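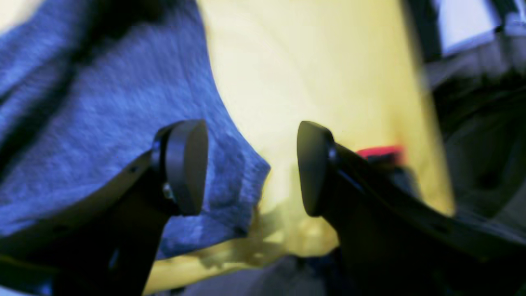 We are collecting examples of cloth handling at the Codano workshop in Lalholm. On this page I put a few pictures from the wrist camera, with short notes. The full set has 1,158 examples at the moment, and all of them are made by a person who guides the arm by hand. The learning system, which we call Kim, later sees the same views and must find the movement by itself.

**Blue cloth at the left side.** The fuzzy surface and the deep fold are useful for us, as dark folds are difficult for Kim. The small red thing by the right finger stays in the example. We do not crop the pictures.

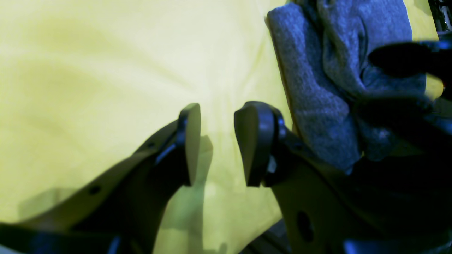 *Page last changed: August 23, 2022*

**Gray piece on yellow.** The fingers are open and between the tips is only yellow cloth. Please look at the shadow next to the left tip. In February we had a model which took such shadows for an edge of the fabric, so now we keep many views like this one.

Each example is marked with the name of the cloth and the name of the person who guided. Leidy Londoño checks the marks in groups of 38. If you work with the Dernico version of the set, the names of the cloths are different there, and I will add a table for it later.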